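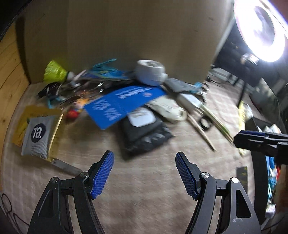 바닥에 쌓인 잡동사니는 어떤 크기의 정리함에 나눠 담는 것이 좋은가요?
가장 긴 물건을 먼저 재고, 그 길이가 바닥 대각선이 아니라 긴 변에 그대로 들어가는 크기를 고르시면 됩니다. 자나 직각자처럼 곧고 긴 물건이 있으면 L형, 케이블과 테이프 위주라면 M형으로 충분합니다.

Zollska 칸막이 정리함 Olow
작업방·취미방용 / S형, M형, L형 / 칸막이 포함

제품 소개
Olow는 종류가 섞인 물건을 한 상자에 나누어 보관하는 뚜껑 있는 정리함입니다. 공구함에 넣기에는 애매하고 서랍에 넣으면 엉키는 물건을 기준으로 칸을 잡았습니다. 전선, 나사와 브래킷 같은 작은 금속 부품, 테이프, 봉투, 자, 셔틀콕이 한 무더기로 바닥에 나와 있는 방이라면 L형 한 개와 S형 두 개 조합을 권합니다.
칸막이는 홈에 끼우는 방식이며 공구 없이 옮길 수 있습니다. 홈 간격은 모든 크기가 같아서 S형 칸막이를 M형에 옮겨 쓸 수 있습니다. 단, L형은 깊이가 다르므로 L형 전용 칸막이를 사용해 주십시오.

크기별 용도
S형: 나사, 고리, 어댑터 등 손바닥 안에 들어오는 물건. 칸막이 네 장 포함.
M형: 감아 둔 케이블, 롤테이프, 납작한 포장재. 칸막이 네 장 포함.
L형: 자, 직각자, 서류 봉투, 완충 봉투, 판 형태의 물건. 긴 칸막이 두 장 포함.

주요 사양
재질: 본체와 뚜껑 폴리프로필렌, 손잡이 강철
색상: 흰색, 회색
바닥: 미끄럼 방지 패드 부착(카펫 위에서는 떼고 사용 가능)
적재: 같은 크기끼리 세 단까지
L형 안쪽 높이: 23cm
S형 안쪽 높이: 16cm
뚜껑: 완전 분리형, 앞면 라벨 홈 있음

넣는 순서
1. 바닥의 물건을 전부 꺼내 놓고 길고 곧은 것부터 골라냅니다. 금속 자는 다른 물건에 눌리면 모서리가 상하거나 봉투를 찢을 수 있으니 L형 벽 쪽에 세로로 넣습니다.
2. 케이블은 하나씩 풀어서 감은 뒤 M형에 넣습니다. 엉킨 채로 넣으면 칸막이를 끼워도 옆 칸으로 넘어갑니다. 검은색 케이블이 여러 개라면 감은 자리에 이름표를 붙여 두십시오.
3. 작은 금속 부품은 S형에 종류별로 넣습니다. 짝이 있는 부품은 한 칸에 같이 둡니다.
4. 롤테이프는 눕혀서 보관합니다. 옆으로 세워 두면 굴러가고 접착면 가장자리에 먼지가 붙습니다.
5. 봉투와 파우치는 내용물을 확인하고 납작하게 폅니다. 빈 봉투만 따로 모으면 L형 한 칸이면 됩니다.
6. 셔틀콕은 마지막에 맨 위 칸에 올립니다. 깃 부분이 눌리지 않게 위에 다른 물건을 얹지 않습니다.
골판지처럼 정리함보다 큰 판재는 Olow에 들어가지 않습니다. 벽에 기대어 세우는 Zollska Olledov 판재 거치대를 함께 보시기 바랍니다.

카펫 위에서 사용할 때
털이 짧은 카펫에서는 정리함을 그대로 두어도 됩니다. 털이 긴 카펫에서는 세 단으로 쌓았을 때 기울 수 있으므로 두 단까지만 쌓아 주십시오. 무거운 부품을 담은 상자는 항상 맨 아래에 둡니다. 한자리에 오래 두면 눌린 자국이 남을 수 있습니다.

관리 방법
미지근한 물에 중성세제를 풀어 부드러운 천으로 닦습니다. 아세톤과 신나는 표면을 흐리게 하므로 쓰지 마십시오. 테이프 자국은 식용유를 조금 묻혀 문지른 뒤 세제로 닦아내면 됩니다. 식기세척기 사용은 불가합니다. 손잡이에 물기가 남으면 녹이 생길 수 있으니 마른 천으로 한 번 더 닦아 주십시오.

함께 쓰는 제품
Olow 추가 칸막이(S·M 공용, 두 장)
Olow L형 전용 긴 칸막이(한 장)
Bogale 케이블 밴드: 벨크로 타입, 검은색과 회색. M형 한 칸 폭에 맞춘 길이입니다.
Olledov 판재 거치대: 골판지, 폼보드, 얇은 합판용. 벽 고정 나사 포함.

자주 묻는 내용
뚜껑만 따로 살 수 있는지
가능합니다. 본체 바닥에 찍힌 크기 표시를 확인하고 주문해 주십시오. 2021년 5월 이전에 생산된 M형은 뚜껑 걸쇠 모양이 달라서 현재 뚜껑과 맞지 않습니다. 이 경우 고객센터로 문의하시면 구형 재고를 확인해 드립니다.

라벨 홈에 일반 종이를 써도 되는지
복사용지를 잘라 끼우면 됩니다. 두꺼운 도화지는 홈에 들어가지 않을 수 있습니다.

배터리를 보관해도 되는지
건전지는 단자에 테이프를 붙여 S형 한 칸에 따로 넣어 주십시오. 금속 부품과 같은 칸에 두지 마십시오. 부풀거나 손상된 충전지는 보관하지 말고 지역 수거 방식에 따라 처리해 주십시오.

냄새가 나는 경우
새 제품에서 나는 수지 냄새는 뚜껑을 열고 바람이 통하는 곳에 며칠 두면 줄어듭니다.

배송 및 교환
기본 배송비는 3,000원입니다. L형은 부피 때문에 다른 크기와 나뉘어 도착할 수 있습니다. 제주 및 도서 지역은 추가 운임이 붙으며 금액은 주문서에서 확인됩니다.
칸막이를 끼운 흔적이 있어도 파손이 없으면 교환이 가능합니다. 라벨을 본체에 직접 붙였거나 마커로 쓴 경우에는 교환이 되지 않습니다. 받으신 상자가 깨졌거나 칸막이 수량이 부족하면 포장 상태 그대로 사진을 찍어 고객센터 게시판에 올려 주십시오. 송장 번호를 같이 적으시면 처리가 빠릅니다.

재고 안내
흰색 S형과 M형은 바로 출고됩니다. 회색 L형은 입고 후 순서대로 발송합니다. 색상을 섞어 주문하신 경우 먼저 준비된 제품부터 보내 드리며 배송비는 한 번만 받습니다.

최종 수정: 2021년 11월 23일 화요일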